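The Management Regrets

October | By Urmila Sachdeva
6 min read

1. Purpose of this statement

The Management of the Hotel Gronitz, Prinden, wishes to set out the facts concerning the guest in Room 206, in view of the letters received on the subject and the remarks made at the ferry landing. It is addressed to all staff, to returning guests, and to the owners, who have asked twice.

The hotel stands on the east side of Prinden Bay and has 48 rooms, each with a view of the water or of the hill. The season begins with the first boat in April and ends with the last boat in October. Guests are informed of this in their confirmation letter, on the card beside the telephone, and by the desk.

The guest in Room 206 was informed on all three occasions. She thanked the desk each time.

2. The reservation

The reservation was made by mail for two persons, one week, hill side. The guest arrived alone on the afternoon boat with one suitcase and a hatbox. The desk asked whether the second party would follow. The guest said that he would, that he had been delayed in Lockyer, and that she would like both beds made up.

The Management does not inquire into delays in Lockyer. The crossing is subject to fog, and the connecting train is subject to Lockyer.

At the end of the week the guest extended her stay by a further week and asked to be moved to the bay side. As no bay side room was free, the housekeeper carried a chair to the window at the end of the second floor hall, where the landing can be seen at an angle. The chair was intended as a temporary measure. It was later provided with a cushion, a lamp, and a small table, and staff are reminded that furniture is not to be moved between floors without a signed slip.

3. Services provided

Breakfast was served for two throughout. The kitchen raised the matter of waste, and was told that a paid breakfast belongs to the person who has paid for it, whether or not he comes down. The second egg was generally given to the porter's dog.

The desk clerk met each arriving boat, at 11 in the morning and again at 4, and reported to the guest in the hall. This was not a listed service. The clerk states that he began doing so because the stairs were hard on her, and that he saw no point at which he could properly have stopped. His report was the same each time. The guest would say, "Then it will be tomorrow," and ask what was for dinner.

In the fifth week the guest asked the price of a season's residence. The rate was given as 2000, payable in advance. She paid 900 that evening in an envelope and the balance by money order, and the owners may be assured that there is no question as to the account.
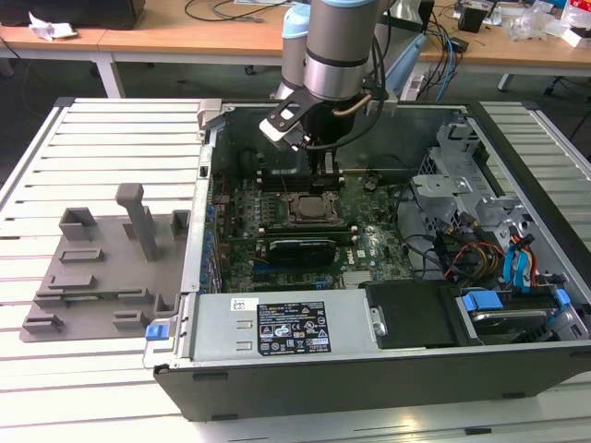
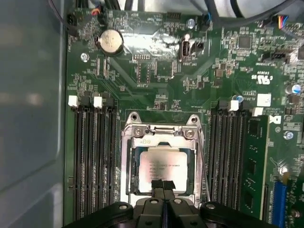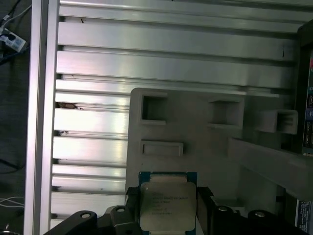
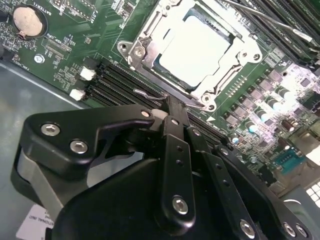 4. The last boat

The last boat of the season, the Gako, left Prinden at 4 in the afternoon. By then the shutters were up on the bay side, the pool had been covered, and the mattresses on the third floor had been stood on end. All guests had settled and gone down to the landing with their bags, except one.

The manager went up in person. He found the guest in the hall chair, in her coat and hat, with her suitcase packed beside her and the hatbox on her knees. He took this as a sign that she meant to leave, and picked up the suitcase. She asked him to put it down.

She explained that the Gako had to arrive before it could depart, and that it would be foolish to go down and stand in the wind when she could see the ramp perfectly well from where she was. The manager agreed that this was so. He looked at his watch and remained standing.

The Gako came in late. It put down a crate of lamp oil, the mail, and one passenger, an elderly man in a gray raincoat who stood for some time on the ramp reading the sign that gives the hotel's opening dates. The desk clerk was seen to speak to him. The man shook his head, and the clerk pointed up the hill, toward the church. The man went that way.

"No," said the guest, when the manager turned to her. "Mine is taller."

The boat sounded twice. The manager states that he had every intention of picking up the suitcase a second time. He is unable to account for the next several minutes, except to say that it began to rain, and that the guest asked him whether the hall lamp could be left on in winter or whether it ran off the main switch.

It runs off the main switch.

5. Present arrangements

The hotel is closed. The Management wishes to be clear on this point, as it has been the subject of confusion. No reservations are being taken, the dining room is shut, and the telephone is answered only between 9 and 10 in the morning.

The guest in Room 206 remains in residence under the terms of the season's rate, which does not state in writing when the season ends. This will be corrected in next year's card. She takes her meals in the kitchen with the manager, the desk clerk, and the porter. Four places are laid, and a fifth.

The main switch has been left on.

The supply launch from Lockyer calls when the weather allows, at no fixed hour. It does not carry passengers. The desk clerk has been told that there is accordingly no need for him to meet it, and that if he does so it is in his own time and in the hotel's second-best boots. He has asked that the path be sanded. The request has been approved.

6. Correspondence

Former guests have written to ask whether the gentleman has come. The Management does not discuss one guest with another.

A letter bearing a Lockyer postmark was received in the last bag, addressed to the hotel and marked for the attention of the desk. It asked whether a room might be had on the hill side, for one person, for a week or possibly longer, and whether the stairs were steep. The signature had been wet and could not be read. The desk replied by return launch that the hotel was closed until April, that the stairs were moderately steep, that there was a chair at the top of them, and that the writer should bring a warm coat.

No answer has been received. The bed has been aired.

Contact the editors | © Urmila Sachdeva. All rights reserved. | Back to top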